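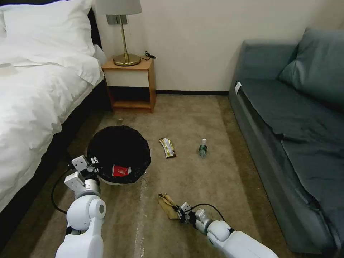
Urszula Wieczorek wrote to me after my last column to say that a guest who pays for a room has paid for the cleaning too, and that picking up after yourself in a hotel is doing someone else's job for free. She has a point about the money. I still think she is wrong about the trash.

A cleaning charge covers sheets, towels, the bathroom, the vacuuming and the wiping down. It is set on the idea that most people leave a room in more or less normal shape. When a guest leaves wrappers and bottles all over the carpet, the charge stays the same and the time goes up. The person who loses that time is the one pushing the cart.

I worked one October at the Duda, a small hotel in Tumstead that has since closed. I was given 15 rooms a shift. A room where the trash was in the bin took me one bend and one knot. A room where it was on the floor took me 9 or 10 bends, and then the carpet had to be looked at, and then I had to decide if a half-full bottle was garbage or something the guest wanted to keep. We were told never to throw out anything that could be a belonging. So I stood there holding bottles.

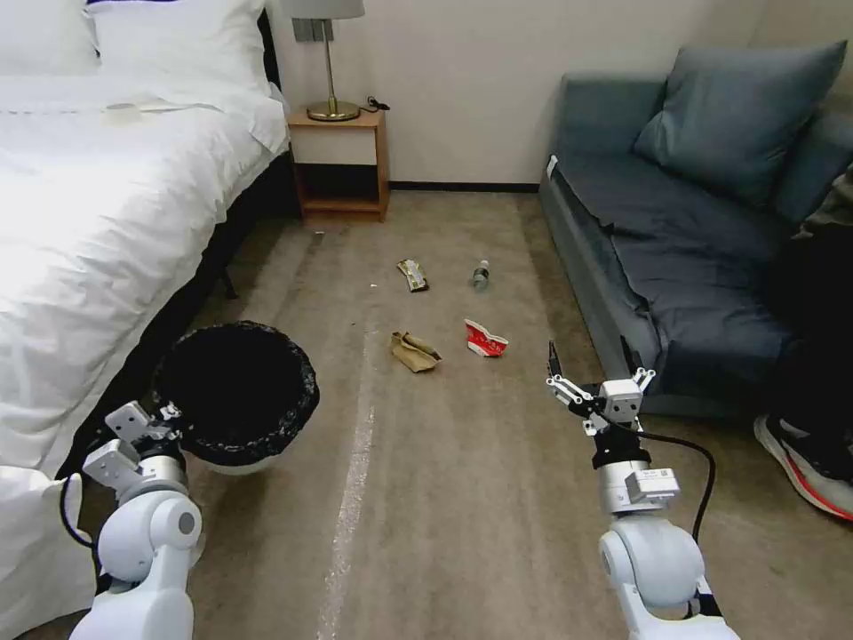 Wrapper, bottle and paper bag on the carpet between the bed and the sofa.

Urszula also says that people on vacation should be allowed to stop thinking about chores. I agree with that for the bed. I don't make a hotel bed and I don't think anyone should. The covers are coming off anyway, and a bed that has been neatly pulled up only has to be pulled apart again. The same goes for folding used towels. Leave them in a heap in the tub. I would rather have a heap.

Trash is different, mostly because of how it gets on the floor. People eat on the bed or the sofa and the bin is in the bathroom or under the desk. They mean to get to it later. The snack bag goes down next to the bed, and by the next morning it has been kicked under it. The bags under the bed were the worst of it, because we had to get down on our knees with a flashlight and the inspector always checked there.

Some of this is the hotel's fault. I stayed at the Ivmont over the winter and my room had one bin, the size of a coffee can, behind the bathroom door. A single takeout bag filled it. If hotels want trash in the bin they should buy a bin that holds it and put it out in the room where people sit. Line it, too. An unlined bin has to be scrubbed when somebody pours soda in it, and somebody always does.

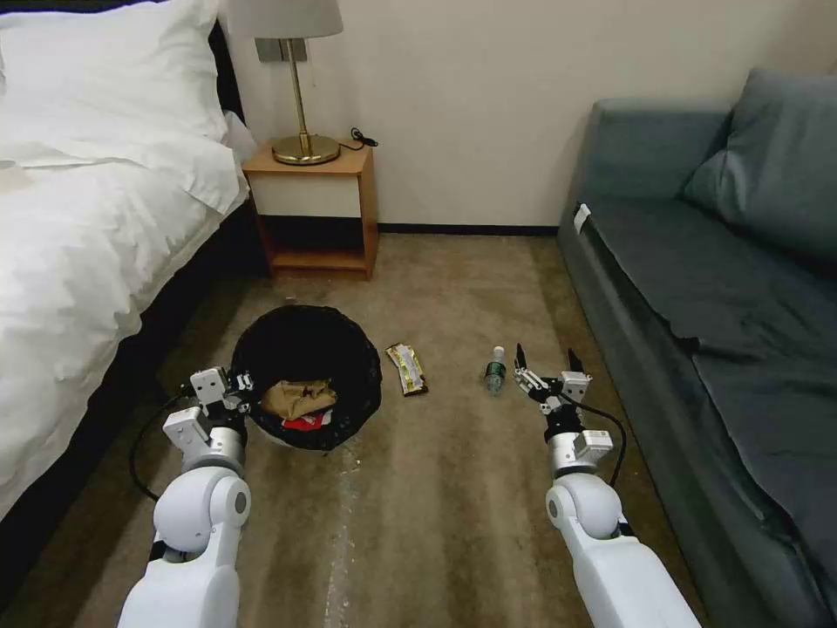 A lined bin on the carpet, with a wrapper and a bottle still to go in.

What I'm asking for takes 2 minutes before checkout. Walk from the bed to the sofa, pick up what is on the floor, and put it in the bin. If the bin is full, put the rest in a paper bag next to it with the top folded over. Empty the bottles in the sink first. You don't have to sort anything unless the hotel asks you to.

Urszula ended her letter by saying she tips, and that the tip settles it. I'm glad she tips. At the Duda most rooms left nothing, and the ones that left the biggest mess were no more likely to leave money than the others. I would still take the tip and the clean floor both.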